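Neighborhood Exchange Boxes: Workshop Tips for Building and Upkeep
Issued by the Zarkimico Neighborhood Association
Revised 4th November

The following guidance is provided to households and block groups that wish to build, repair or look after an outdoor exchange box for seeds, pantry goods, puzzles or children's toys. It replaces the earlier sheet, which dealt with seed boxes only.

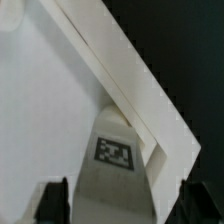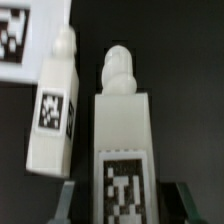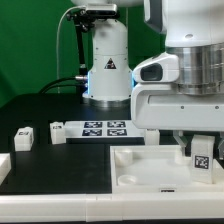
Choosing a location

A box should stand where a person can stop without blocking the sidewalk. Allow clear space in front of the door for a stroller or wheelchair. Written consent from the property owner must be obtained before a post is set. Residents of Ruggiero Street should also check the position of the buried water line, which runs closer to the curb than it does elsewhere in the neighborhood.

Avoid placing the door toward the prevailing wind. A box under a maple or pine will need its roof cleaned more often, and sap is difficult to remove from a clear door panel once it has hardened.

Materials

Exterior-grade plywood is suitable for the walls and floor. Cedar boards last longer but cost more and tend to cup if they are fastened along one edge only. Interior particleboard should not be used for any part of the box, including shelves. Use stainless or coated deck screws. Plain steel screws leave rust streaks within one season.

Old kitchen cabinets are often offered for conversion. They may be accepted if the back panel is replaced and every raw edge is sealed. Remove the original hinges and fit exterior hinges in their place.

Building the roof

The roof should extend past the walls on all sides, with the greatest overhang above the door. Give it a slope toward the back. Asphalt shingles, metal flashing and rolled roofing are all acceptable. Where two sheets of flashing meet, lap the upper sheet over the lower and run a bead of exterior sealant beneath the joint.

A shallow saw cut along the underside of the front overhang will make water drip clear of the door. Make this cut before painting.

Painting and sealing

Sand lightly, wipe off the dust with a damp cloth and let the wood dry fully. Apply one coat of exterior primer and two coats of exterior paint. End grain takes up more paint than the face of a board and should be given an extra coat. The floor of a box intended for food should be left smooth so that it can be wiped clean.

Do not paint in direct sun. In July, morning work on the shaded side of a building gives the best finish.

Doors and latches

Doors swell in wet weather. Leave a narrow gap on the latch side and cover it with a strip of foam weatherstripping. A simple magnetic catch is easier for small children and for people with limited grip than a hook or a sliding bolt. Check the screws of the handle each spring.

Setting the post

Dig below the frost line and set the post on a layer of gravel before pouring concrete. Brace it on two sides until the concrete has cured. The box should not be mounted the same day.

Stocking and cleaning

Seed packets should be labeled with the plant name and the year. Pantry goods must be sealed, unopened and within date. Glass jars should not be left in the box during freezing weather. Toys should be washed before they are donated, and puzzles should be tied shut.

Wash the shelves with warm water and a little dish soap, then prop the door open until the inside has dried. If ants appear, empty the box, wipe every corner with diluted vinegar and check the post for a trail. Do not spray insecticide in or near a box that holds food.

Small repairs

A loose hinge screw can often be saved by filling the hole with glued toothpicks and refitting the screw once the glue has set. Soft spots in the floor call for a new floor panel. Wood filler will not hold there.

Tool loans

A post-hole digger, a level and 3 bar clamps may be borrowed from the Lusik Hall tool room, 440 Cirkitau Avenue. Tools are to be returned clean. Concrete must be rinsed from the digger before it hardens, and the blades should be wiped with a light oil.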